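Penarix Two-Arm Bench Guide
Section 4: House Rules for a Shared Table

I wrote this section after our second season with the bench, and I've kept it in the same plain talk I use when I'm standing next to somebody on their first shift. The wiring and mounting steps are in Section 3. If you haven't finished those, go back, because everything from here on assumes both arms are bolted down and answering to the controller.

Most of these rules are ours. A few come from the safety assessment we did for our own room, and you'll need to do one for yours. Nothing in here replaces the standards that apply where you work, so please don't wave this guide at an inspector and tell them Penarix said it was fine.

4.1 Before you power anything

1. Walk all the way around the table. I mean actually walk it, with your hands out of your pockets. You're looking for bags, chairs and cables that have crept into reach of either arm.

2. Press each stop button and release it again. Then do the same with the one on the handheld. If a button feels mushy, tag the bench out and use another one.

3. Smooth the mat and check that it's lying flat. A ripple you can barely see is enough for a fingertip to catch on when the arm comes in low.

4. Brush off the gripper fingers. Ours collect lint like a clothes dryer, especially on cloth days. A soft dry brush is all you want here – no solvent, no compressed air.

5. Look down the gap between the closed fingers. It should be clean, with no threads hanging in it.

6. Tug gently on every cable that leaves a joint. There should be enough slack for the full swing, but a loop that flops out wide will find something to hook on sooner or later.

Note: If your bench came from Drostar with the older mounting plates, check the plate bolts at this point too. Ours liked to back out a little during the first month.

4.2 Who has the table

We run one operator per table. That's the rule people grumble about most, and it's the one I won't bend. Two people can stand there, sure, and two people can talk about what the arm is doing, but only one of them holds the handheld and only that person says "moving."

1. Write your name on the board before you switch on.

2. Say "moving" out loud before the first motion, and again after any pause longer than 30 seconds. Yes, you'll feel silly. You'll get over it by lunch.

3. If you hand over to somebody else, stop both arms first. Then pass the handheld, change the name on the board, and let the new person start again from 4.1. (All of it. I've tried the short version and I didn't like how it went.)

4. Anyone in the room can call a stop, for any reason or for a bad feeling. Don't argue with them until the arms are still.

Caution: An arm that isn't part of your task is still a live arm. If it has power, it can move. Either park it and lock it out, or treat it as if it's about to reach for you.

4.3 Speed and reach

The controller ships with the tip speed capped at 265 millimeters per second in setup mode. Leave it there while you're teaching positions. I know it's slow, and I know the menu lets you raise it. Finish the whole teaching pass at the low setting, run the path once with nothing on the mat, and only then bring the work in.

1. Set the shared zone before you set anything else. This is the part of the table both arms can get to, and only one arm at a time may be inside it.

2. Keep at least 222 millimeters between the two arms when both are powered. Measure from the widest part of each one, which is usually a bracket or a cable and hardly ever the fingertips.

3. Teach a retreat move for each arm, straight up and back. Name it something anybody could find in a hurry. We just call ours UP.

4. Save under your own name. Please don't save over the file marked Prundomix. It's the reference path for the yearly check and it takes an afternoon to rebuild.

Note: Lighting matters more than you'd expect if you use the wrist camera. Set your positions under the same lights you'll run with, and keep the blinds the way you had them.

4.4 Working with cloth

Cloth is gentle stuff, so people relax around it, and that's when sleeves end up in the wrong place. Treat a cloth task the same way you'd treat one with a metal part.

1. Lay the piece flat by hand with the arms stopped. Step back before you say "moving."

2. Come down slowly over the cloth with the fingers closed, and open them only once you've checked the height.

3. Use the low grip setting. If the cloth slips, fix the approach angle first and leave the force alone.

4. Never straighten a corner while an arm has power. Stop, fix it, start again. It costs you a few seconds.

5. Change the cloth when it starts to fray. Loose threads get into the finger joint, and cleaning that out is a dull job.

Caution: Tie back long hair and leave lanyards, scarves and loose cuffs outside the taped line. That goes for visitors as well, including important ones.

4.5 The logbook

We keep a paper one in the Insaurralde room, on a string so it can't wander off. Write down every stop you didn't plan, even the dumb ones. In December I went back through the pages and found 2 entries about the same loose cable, in different handwriting, and that's how it finally got replaced. 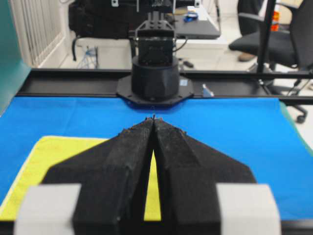 Put down what the arm was doing, what setting you were in, and what you changed before you started up again. One line is plenty. If you didn't change anything, write that too, and leave the handheld on its hook when you go.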